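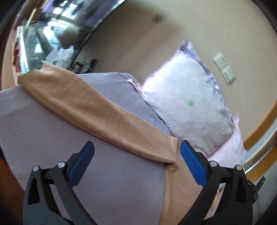 The folded blanket band, and why I have doubts

Every bedding article I've read this winter says the same thing. Fold a blanket lengthwise, lay it across the bed in a contrasting color, lean a pillow against the wall, and the room will look "finished." Finished for whom? I sleep in there. Nobody tours it.

Still, I gave it a try, mostly because my friend Oľga Jelínek swears by it and I was tired of arguing. Lavender-grey sheet, peach-tan blanket on top, one big white pillow propped up on its corner with the peak pointing at the ceiling. I'll admit the colors are nicer together than I expected. Peach and lavender sounded like a baby shower to me. On the bed they're calmer than that.

The fold is where I start to grumble. The guide I followed, on a decorating site called Cledeo, wants a crisp band with a straight edge. A soft blanket doesn't do crisp. Mine goes across on a diagonal, the hem rolls itself into a fat tube, and at the turn the whole thing bunches up. I've pressed that corner down with my palm more times than I want to admit. It comes back. I suspect the blankets in those articles are pinned.

Then there's the pillow. Standing one up on its corner looks sort of cheerful, I guess, but it has to go somewhere at night, and in my room that means the floor. So now I have a pillow that lives on the floor for eight hours and then gets put back on the clean sheet. How is that tidier?

What I did like was the sheet. I pulled it tight before anything else went on, working from the wall side out, and a smooth sheet does more for the bed than anything you lay over it. There are still a few wrinkles at one side and I've decided I can live with them. I'm not ironing a sheet.

The guide claims the whole routine takes 2 minutes. It took me up to 20 the first morning, most of it on that corner. I've gotten faster, though a good part of that is caring less.

I told Oľga I'd keep it up until March. She thinks I'll be a convert by then. My guess is that the sheet stays tight, the blanket goes back to being thrown on however it lands, and the pillow gets to lie flat like a pillow. If anybody has a way to make a thick hem stay down without pins, leave it in the comments. Please don't say starch.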